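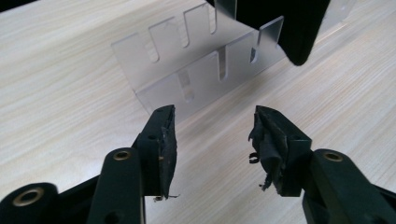

Jino: A Slotted Desk Rack in Frosted Acrylic

Hilde Claeys
Altbridge, Product Making, Project 2697

1. Background

The brief for this project was to pick one place in the department where things are always lying around, and make something that holds them. It had to be made mainly from sheet material and it had to use at least one bending process.

I picked the shared paper-cutting and model-making table. The tools there are flat steel rulers, a bone folder, scissors, a glue spreader, brushes and a couple of craft knives. They used to live in a mug. The mug was fine for brushes, but the long ruler tipped it over, and the knives went in blade first, so the tips got blunt and the bottom of the mug filled up with bits of broken blade. People stopped using it and left things on the table.

I called the rack Jino. The name was already on my sketchbook from an earlier idea that I dropped.

2. What the rack had to do

I wrote this list before drawing anything and only changed it once, when I took out a drawer.

Hold each tool so that the handle can be reached without moving another tool.
Stay upright when the scissors are pulled out with one hand.
Be open enough to clean with a cloth.
Show the tabletop or the tools behind it, so it does not look like a box.
Have no loose parts.
Fit on a sheet size that the shop sells.

The drawer came out because it would have meant a lot of gluing, and my glue joints in acrylic are not good.

3. Looking at other racks

I looked at knife blocks, letter racks, a toothbrush holder and the tool walls in the metal shop. The letter rack was the most useful. It has two or more upright layers with the front one lower, so the contents are stepped and you can read them from the front. I took the stepped layers from that.

The tool wall gave me the open slot. A closed hole means lifting the tool all the way up and threading it back in. With a slot open at the top you can drop the tool in from above, and the sides keep it from sliding left or right. The weak point is the strip of material left between two slots, which is only held at its bottom end. This became the main problem later on.

4. Material

I compared three sheets: birch plywood, clear acrylic and frosted acrylic. Plywood would have been the strongest for the price but it could not be bent with the equipment I was allowed to use. Clear acrylic bends well on the strip heater, but the sample I handled for one afternoon was covered in fingerprints and fine scratches. Frosted acrylic bends the same way and hides both. It also still lets the table show through a little, which I wanted. On the pale wood of the table the finished rack looks milky, with brighter lines where the edges were cut.

The sheet came from Van Wyk. I bought offcuts, which saved money but meant I had to lay out the parts around a corner that was missing. The protective film was left on for all the cutting and only peeled off along the bend lines before heating.

5. Cardboard models

I made five cardboard models. The first two were a single sheet folded into a zigzag. They looked neat but the front moved every time the back moved, so putting scissors in the back row made the front row wobble.

Model three had two separate panels. This was much steadier. The front panel stood straight up and the short tools fell forward against it, with their ends hidden behind the edge. In model four I leaned the front panel toward the user, and that fixed it. You can see where the opening is when you are sitting down.

Model five was the same as four with the slots moved. I had given every slot the same width, which was easy to draw and wrong for nearly all of the tools. The scissors would not go in, and the ruler leaned over until it touched the glue spreader.

6. Final design

The taller rear panel has three rounded slots, all open at the top. The first is the longest and widest and is for the scissors. The next is slightly shorter and takes the bone folder or a thick brush. The third is a narrow notch for a pencil or a thin brush.

The lower front panel has three narrow slots. One has a rounded end, and the other two are slits. The slits are for flat things, meaning the short steel ruler and the glue spreader. The drawing puts 60 mm between the rear panel and the front panel at the base.

There are also upright tabs at the end of the rack. These were added so that the long ruler has something to rest against.

The bottoms of the wide slots are round for two reasons. A square inside corner in acrylic is a place for a crack to start, and a round one is easier to sand.

7. Making it

The drawing was done in the department's usual vector program and cut on the laser at Plekport, where our group has bench time in the mornings. I had one test strip cut first, with slots in steps of width, and tried the real tools in it. That test strip was the most useful thing I made in the whole project and I should have done it before the cardboard.

After cutting, I cleaned the edges with wet abrasive paper, first coarse and then fine. The insides of the narrow slits could not be reached with a sanding block. I wrapped the paper around a strip of plastic card and pulled it through.

Bending was done on the strip heater against a wooden jig set to the angle. The order matters. I bent the base of the rear panel first, let it cool in the jig, and then did the tab. My first rear panel was scrapped because I heated the tab line while the slot next to it was still over the wire. The strip beside the slot softened and leaned outward, and when I tried to push it back it kept a wave in it.

The front panel was easier. The only trouble was getting the lean right, as the sheet springs back a little when it leaves the jig. I packed the jig with a piece of card to overshoot the angle and it came out close enough.

8. Testing

I put the rack on the model-making table for 11 studio sessions in December and asked people to use it as they liked. I kept a sheet next to it for comments.

The scissors slot worked from the first session. The slot is wide enough that scissors go in either way around, and one person wrote that it was the only part they used.

The thin notch was too shallow for a pencil that is nearly new. A long pencil is top-heavy and swings out. Short pencils are fine.

The slits in the front held the ruler well, but two people put the glue spreader back with wet glue on it. It stuck to the sides of the slit and had to be worked loose. The dried glue peeled off the frosted surface with a fingernail, though not from the cut edge, where it left a mark.

The rack slid when the ruler was pulled toward the user instead of up. It did not tip. A strip of thin rubber under the base would deal with this, and I have drawn it in but not fitted it.

The upright strips between the rear slots flex when pushed sideways. None of them broke during the test. I would still not want the rack knocked off a table.

9. Cost and time

The material cost was low because of the offcuts. The scrapped rear panel used up most of what I had saved. Laser time was short compared with the time spent on edges, which took most of two afternoons. If I made a second rack I would allow the same time again for sanding, as I did not find a faster way that left a good surface.

10. Changes for a second version

Make the thin notch deeper, so that its bottom sits nearer to the other two.
Widen the strips between the rear slots, and drop the pencil slot if there is not enough room.
Move the glue spreader out of the slits and give it the rounded slot.
Fit the rubber strip under the base.
Cut a spare rear panel from the same sheet before bending anything.

The knives are still not solved. I left them out of the rack on purpose, as an open slot leaves the blade showing. They are now kept in a tin with a lid on the shelf behind the table, and the tin needs a label.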